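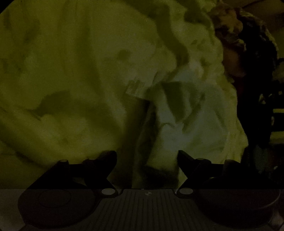 The Great January Bedding Sort-Out

5th January

I have been threatening to sort out our bedding since before Christmas and today I finally did it, and I'm so pleased with myself that you're all going to have to hear about it. Get a cup of tea.

The whole thing started with the duvet cover. We have four of them (five if you count the one with the bleach mark, which I refuse to throw away) and I could never remember which was the double and which was the king. So every wash day I'd get halfway through stuffing the wrong duvet into the wrong cover, find a great flap of empty cotton at one end, and have to pull the lot out and begin again. All those creases!

The trick, if you can call it a trick, is the little tag. I used to cut them off because they tickled my feet. Now I leave them on and make sure the tag always goes at the bottom left corner as I stand at the foot of the bed. If the tag's there, I know which way round the cover is and I can find the right corner in seconds, even on a dark winter morning with only the small lamp on.

Then it's the burrito method. Bogdan Ene from my old choir showed me this years ago and I didn't believe him until I tried it. You turn the cover inside out and lay it flat on the bed with the opening at the foot. Lay the duvet on top and line up the corners. Roll the two together from the head end, nice and tight, until you've got one long fat sausage. Fold the opening of the cover round the ends of the sausage, do up a couple of the buttons in the middle, and unroll it all back up the bed. It goes on like magic — the first time I did it I took it all off and did it again just for fun.

A good shake afterwards gets rid of the worst of the lumps. Hold two corners, arms up, and really go for it.

I also bought a new set in the Larnport sales, a plain pale one from Vommont. It cost more than I usually spend but it's lovely and heavy and I can tell already it's going to be my favourite. I washed it before using it, at 60, with no softener, and dried it over the banister. Do I iron bedding? I do not. My mum ironed everything, including tea towels, and I admire her for it, but I like a rumpled bed. It looks as if you could climb straight back in.

Sheets are now folded inside their own pillowcases, so each set is one neat parcel. Doubles on the top shelf, king size below, spare blankets at the bottom. I gave myself 30 minutes for the cupboard and it took most of the afternoon, mainly because I kept finding things. A hot water bottle cover! The good tablecloth! One of the curtain tie-backs we gave up on when we moved in!

Two old fitted sheets have gone in the rag bag for when we paint the hall, and the flannel set is on our bed tonight. I've still got the pillows to do. Has anyone washed feather ones at home and had them come out all right?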